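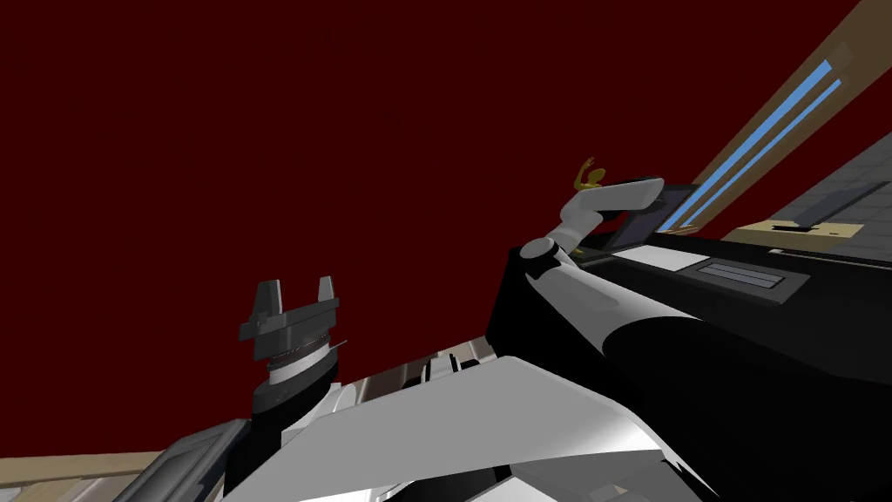
Clotemo Ila School Book Bag

Item 572

Flat-format book bag for preschool through second grade. Holds picture books, early readers, a take-home folder and one thin layer of clothing. Sold singly or in class packs.

Overview

The Ila is a front-flap bag with a single main compartment, a rear sleeve for loose paper and a clear name window on the flap. The main compartment takes large-format picture books lying flat, including most hardcovers, without bending the corners. Board books fit but use up the depth quickly. The bag isn't padded and should not be used to carry a tablet or laptop.

The flap closes with one wide strip of hook-and-loop tape. The strip is sewn on all four sides with a second row of stitching across the middle, where younger children tend to pull. Closure tape is tested to 3,000 open-and-close cycles before shipment of each production lot. Some loss of grip is normal after that point and is not covered by the warranty.

Specifications

Capacity: 9 liters
Outer fabric: woven polyester, coated on the inner face
Lining: none in main compartment; light polyester in rear sleeve
Closure: hook-and-loop, full flap width
Handle: webbing, sewn through both layers of the back panel
Shoulder strap: sold separately (see Zola strap, below)
Reflective trim: one strip, lower edge of flap
Name window: clear vinyl, open at the left side, card included
Colors: navy, forest, red, gray
Country-specific safety labels are sewn into the side seam. Do not remove.

Versions

The standard Ila has a plain flap. The Ila Print has a flap panel that accepts screen printing or heat transfer, for schools that want a crest or a class name. Printing is single color only. Artwork must be supplied as line art with no shading, and fine lettering under the printed crest is not recommended - it fills in.

The Ila Print costs more per bag and can't be returned once printed. Unprinted bags of either version can be returned under the usual terms.
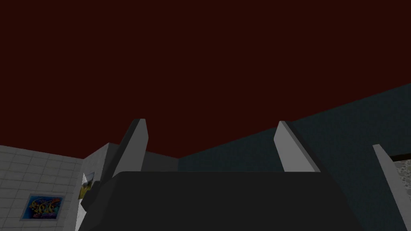

Accessories

Bajwa divider. A stiff plastic insert that splits the main compartment front to back. Library books go on one side, the reading log and folder on the other. Wipes clean. Fits the Ila only and will not fit the older, narrower bag.

Zola strap. Adjustable shoulder strap with a breakaway connector at the midpoint. The connector releases under a firm pull and snaps back together by hand. Check it at the start of each term. Straps with a cracked or loose connector should be replaced, not taped.

Replacement name cards. Blank, uncoated, sold in sheets. Use ballpoint or pencil. Felt-tip ink transfers to the vinyl.

Care

Empty the bag and close the flap before washing. Hand wash in cool water with mild soap, or wipe down with a damp cloth. Hang to dry. Do not tumble dry or iron, and keep the vinyl window away from radiators. Lint can be cleared from the closure tape with a stiff brush.

Ordering

Class packs contain 60 bags in one color. Mixed-color packs are not available, but single bags can be added to a pack order at the single price. Printed orders placed in April or later may not arrive before the end of the school year. Allow extra time for proof approval; production starts when the signed proof is received.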